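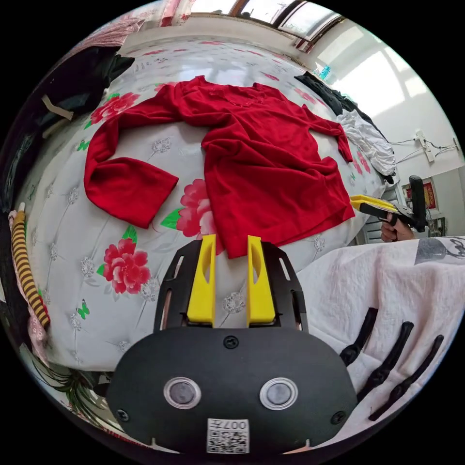 How to Unlock the Lantern Levels in Risine Without Buying the Figure

Every guide I've read for Risine says the same thing. Buy the Hollulis figure, tap it on the controller, and the Lantern levels open up right away. Sure. They also open up if you play the game, and the store page doesn't go out of its way to say so. The figure skips a wait. It doesn't add a single level.

You need a save file that has reached Lonotwood and 1,000 coins. If you've been buying hats, you probably don't have the coins.

Step 1. Finish the Lonotwood bridge level

Any finish counts. I've seen forum posts claiming you need all the gems, and I don't buy it. I missed two and the gate still opened.

Step 2. Save up 1,000 coins

The popular advice is to replay the first mine cart level over and over. I tried it and made 50 coins a run, with a long unskippable ride at the start. The flooded cellar pays 59 and you can be out the door much sooner if you ignore the side rooms. Hold the run button through the first hallway, take the left ladder, grab the chest and leave. Don't bother with the "lucky coin" trick where you pause before opening the chest. I tested it on a bunch of runs and got the same payout every time.

Step 3. Talk to Vasilakis at the dock

He's the shopkeeper with the boat. He only brings up the lanterns after you've closed his shop menu once, so open it, back out, and talk to him again. Pay him the 1,000. There's no discount for being polite, whatever the dialogue choices suggest.

Step 4. Save and go back to the map

The new path shows up on the east side. If it doesn't, leave the dock and come back in. Mine needed that. I'd call it a bug, although some players insist it's meant to happen.

What the other figures do

Very little. Each one gives you an extra life, once a day. By the time you reach Lonotwood you'll have more lives than you can use. I had 1,409 coins left over after the Lantern levels and still hadn't seen a game over screen.

The Hollulis figure also gives you a shield at the start of each level. It goes away after one hit. People call this a big help on the last lantern, but the hit you need to worry about there is a fall, and the shield does nothing for falls.

If you already own the figure, go ahead and tap it. Do it from the map screen, with no level loaded, or the game will hand you the shield and skip the unlock until your next tap.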